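Guides > Flood and Storm Alerts > Haser Base Station > Part 4: Setting your alert levels

Overview | Install | Pairing | Alert levels | Testing | Spares

Filed under: river gauges, home flood kits

Part 4. Setting your alert levels

By now your sensor is up on its bracket over the creek and the base station is blinking green in the house. If it's blinking orange, go back to Part 3, because nothing in this part will save properly until the two are paired. I wasted an entire evening learning that one.

I wrote these steps on my own Haser at our place in Momstead, where the creek comes up fast after a couple of days of rain. Your numbers will be different from mine, but the menus are the same.

1. Hold down the MENU button until the screen says SETUP. Let go right away, or it skips ahead to the language page (annoying, but harmless – just press BACK).

2. Scroll to LEVELS and press OK. You'll get three lines: WATCH, WARN and LEAVE.

3. Start with LEAVE. Set it to the water height at which your way out starts to go under. For us that's the dip in the lane by the Verell bridge, a good while before water gets anywhere near the house.

4. Set WARN low enough to give you time to move the car, get the animals out and carry things upstairs. Then go a little lower than that. Everything takes longer in the dark!

5. Set WATCH wherever you'd like a first nudge. Mine is set at 255 centimeters on the gauge board, and it goes off maybe twice a winter.

6. Press OK, then SAVE. The screen asks for your installer code. It's 2055 unless you changed it in Part 2.

Note: The base station won't let you put WARN above LEAVE, but it will happily let you set all three to the same height. Check them before you save.

Caution: Don't use the Haser as your only warning. Batteries go flat and branches land on sensors. Keep your phone signed up for the county alerts, and if the fire department tells you to go, go, whatever the little screen says.

Quiet hours

7. Go to SOUND, then QUIET HOURS. You can silence WATCH overnight if you're a light sleeper. WARN and LEAVE always sound, and I'm glad they do.

8. If you have the Trnka siren add-on, set it to LEAVE only. I had ours on WARN last December and woke up half the road.
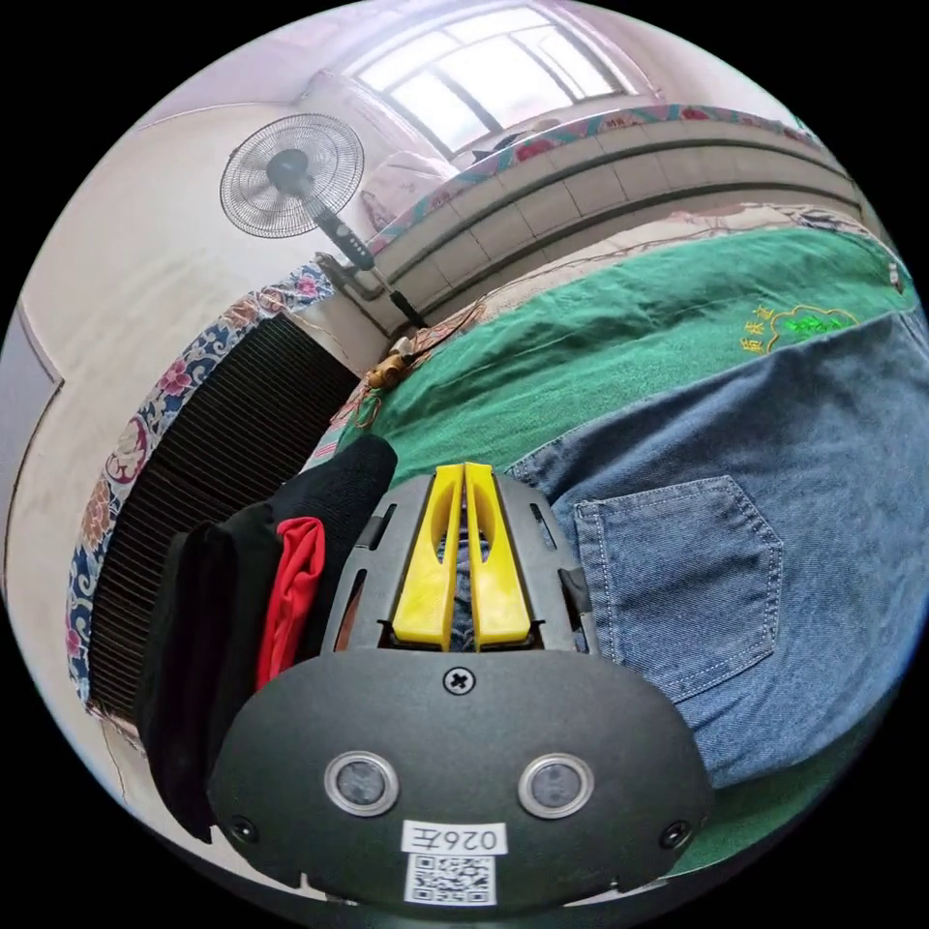

9. Once the sound is set, press BACK twice and wait for the main screen. The current water height should show in the top corner within a minute or so. If you see dashes, the sensor hasn't checked in yet – give it a little longer before you start pulling cables.

10. Write your three levels on the card in the back of this guide and stick it somewhere everyone in the house will see it. Ours is inside the pantry door, next to the list of what goes in the car.

Note: Go over your levels again after any big flood. Creek beds shift, and a height that used to mean wet boots might mean a closed road now.

Part 5 covers the test alarm. Warn the dog first.

Page last changed 04/07/2021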